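Looking After the Memory Swap Cell

Filed under: Bench notes, Lamside workshop

This page covers the weekly care of the cell that pulls and seats memory modules in desktop towers. It assumes you have been signed off on the pendant and can find the emergency stop without a search party. If the cell is running badly and you want to know why, skip to the last section, like everyone does.

You will need a set of hex keys, a lint-free cloth, a can of air, the scrap tower marked Marty, and the good flashlight. The other flashlight is in the drawer where the good flashlight should be.
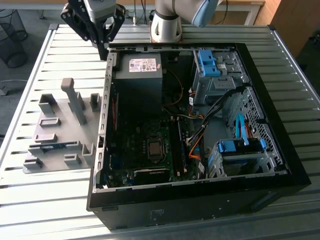
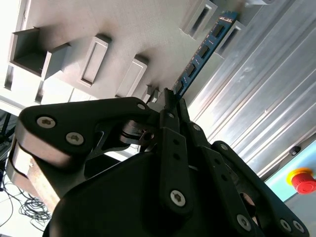 1. Park and lock out

Send both arms to their park positions from the pendant and wait until they stop. Press the emergency stop. Hang your tag on the controller door. Yes, even if you only mean to be a minute. The longest minute on record in this shop ended after lunch.

2. Fingertips

Wipe the inside faces of the fingertips with the dry cloth. Skin oil and label glue both end up here, and a greasy tip lets a module pivot in the grip so that it arrives at the socket at a jaunty angle. No solvent. The last person to use solvent made the tips very clean and slightly the wrong shape.

Shine the flashlight between the closed tips. An even sliver of light, or no light at all, is fine. A wedge means one finger has shifted or worn. Swap the tips as a pair and write it in the log.

3. Finger screws

Check each hex screw on the finger housings with the correct key. You are checking, so a light nudge is plenty. If a screw moves, take it out, clean it, add a dot of the blue threadlocker and put it back. Leave it overnight before running. Don't tighten it dry and promise yourself you'll come back.

4. The fixture

The tray is printed, and printed plastic has opinions about warm weather. Blow the dust out of the slots and channels, then try a known good module in each memory slot by hand. It should drop in under its own weight and lift out without the tray coming along for the ride. If it sticks, look for a burr on the slot mouth and take it off with a fingernail or a plastic scraper. A metal file turns a tight slot into a loose one in two strokes.

Push the tray from the side. If it shifts on the slats, snug down the clamps underneath, and plan on doing step 6 properly.

5. Cables

Release the stop, switch to manual at the lowest speed, and jog each arm through its full working range while you watch the cables. Look for anything that goes tight or rubs. Then look at the floor, where spare cable gathers to plot. Keep the loops clear of the pedestal and away from your feet.

6. Re-teach the reference points

Lay Marty on its side with the panel off and the memory sockets facing up. Push the case firmly against its stops. Open the Evness program on the pendant and load job 564, which is the slow one. Job 1700 is the production job and does not care where your hand is.

Step to the fixture pick point. Close the gripper on a scrap module and watch it as the jaws meet. The module should stay still. If it gets dragged sideways, the point is off in that direction, so open up, correct, and try again. Small corrections only.

Then step to the approach point over the first socket and lower in single steps. Stop just short of contact and look along the board from both ends. When the edge connector lines up with the socket, save the point. Check that the socket latches are open before going any further. The robot will not check for you and has no feelings about the result.

7. Test run

Run job 564 for 18 cycles with the scrap tower. Stay nearby. One miss means back to step 6. Two misses means back to step 2, this time with the flashlight.

If it keeps missing

Look at the tower first. Loose drive cables love to spring up over the sockets, so tuck them away from the memory before loading. Next, see if the case is sitting on a stray screw. After that, suspect the tips.

If the pendant shows fault 43, the gripper closed and found nothing. Usually the slot was empty because somebody borrowed the module. Put one back and clear the fault.

Anything stranger goes to Sadus on the repair form, with the log page attached. Leave the tag on until they call.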